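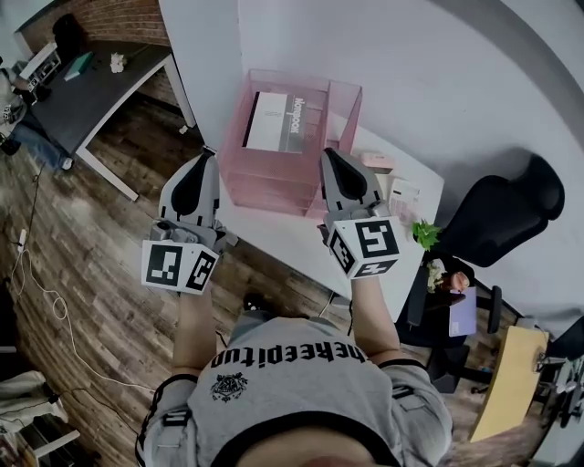
Search this site
Enter keyword or product
Go

Review: Zorell Portable Five-a-Side Goal

The Zorell is a folding football goal intended for small-sided matches and for training on shared pitches. It is supplied by Prenine, and our association purchased 4 of them for use at the Namlow ground, where the fixed goals had been withdrawn from service. The goals have now been in regular use since August, by junior and adult sides, and this review records our findings for member clubs considering a similar purchase.

Delivery and assembly

Each goal arrives in a single carton with the posts, crossbar, rear frame, net, ground anchors and a carrying bag. First assembly took two adults 40 minutes. Most of that time went on the net, which is attached by plastic clips running along the inside of the posts. The printed instructions show the clips facing the wrong way on the left post, and clubs should follow the diagram on the inside of the carton lid, where the drawing is correct.

Once the net is fitted it may be left in place when the goal is folded. Setting up on subsequent occasions is a matter of opening the rear frame, locking the two hinges and pressing in the anchors. Our under-twelves coaches now do this in a few minutes before the evening session begins at six.

Weight and stability

A complete goal weighs 17 kilograms. One adult can carry it over a short distance, although two are preferable on steps or uneven ground. The bag has a single shoulder strap and no wheels, and we consider this the weakest part of the package. The stitching on one strap had begun to part by the end of the second month.

The anchors hold well in grass. On artificial surfaces they cannot be used, and the supplier offers a set of sandbags at extra cost. Clubs playing on such surfaces should treat the sandbags as essential and include them in the initial order. No goal of this type should be used unanchored, and players must not be allowed to hang from the crossbar.

In play

The posts are rounded and of a reasonable thickness, and the ball comes off them much as it would from a full-size goal. Harder shots from adult players do cause the rear frame to shift slightly, and the anchors should be checked at half-time. The net is of a close mesh and has not torn. Goalkeepers have commented favourably on the depth of the goal, which leaves room to recover the ball without catching the foot on the back bar.

The white finish has worn at the hinges and at the lower corners. Some surface marking has also appeared where the goals are stacked.

Cost and supplier

The order for all the goals came to 1320 pounds, including delivery but excluding sandbags. A comparable set from Snorradóttir was considered. It was heavier and had a better bag, but could not be folded with the net attached, and this decided the matter in favour of the Zorell.

Prenine replaced a bent hinge pin promptly and without charge. Requests for a replacement bag strap have so far been answered less fully, and the matter remains open.

Recommendation

The Zorell is suitable for clubs which must clear the pitch after each session and have limited storage. It is less suitable where goals can be left standing throughout the season, as a fixed or wheeled model would offer greater rigidity. Clubs wishing to inspect a goal before ordering may do so at Namlow on any training evening, by arrangement with the association office.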